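Kitchen demos in sim: wrist view only, or keep the side camera?
Forum: Learning from demonstration / Data

alach_dev
We have 3,268 teleoperated episodes in the Hartley kitchen set, all simulated, microwave and refrigerator tasks. Storage is getting tight and I want to drop one stream before the next export. Views from the set:
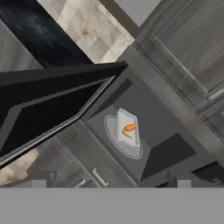
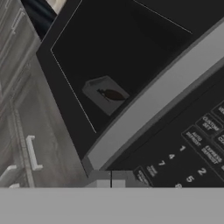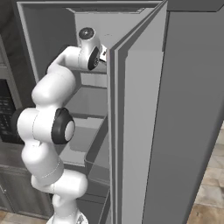

Wrist stream runs at 10 Hz. I am leaning toward keeping only that one. The policy trains fine on it in the short tests.

closness
Short tests of what? If the gripper covers the bottom of every wrist frame, you lose contact information on handles. I'd keep both and cut the episode count.

alach_dev
Microwave only so far. Refrigerator is next on the list.

pludstead_r
Disagree with closness. Fewer episodes hurts more than one fewer view. We trimmed a similar set to 535 and door opening fell apart on unseen layouts. Crop the gripper band and move on.

closness
Cropping throws away the fingertips too. Those pixels are the only cue for where the hand is relative to the object, unless you feed proprioception.

pludstead_r
He should be feeding proprioception anyway.

alach_dev
Joint positions are logged, 2 cameras plus state. It's sim, so I can re-render the side view from saved states if I need it.

closness
Then delete the video and keep the states. Check that the asset versions are pinned first. Ours weren't, and the replays drifted.

alach_dev
Not pinned. Holding the export until Tuesday.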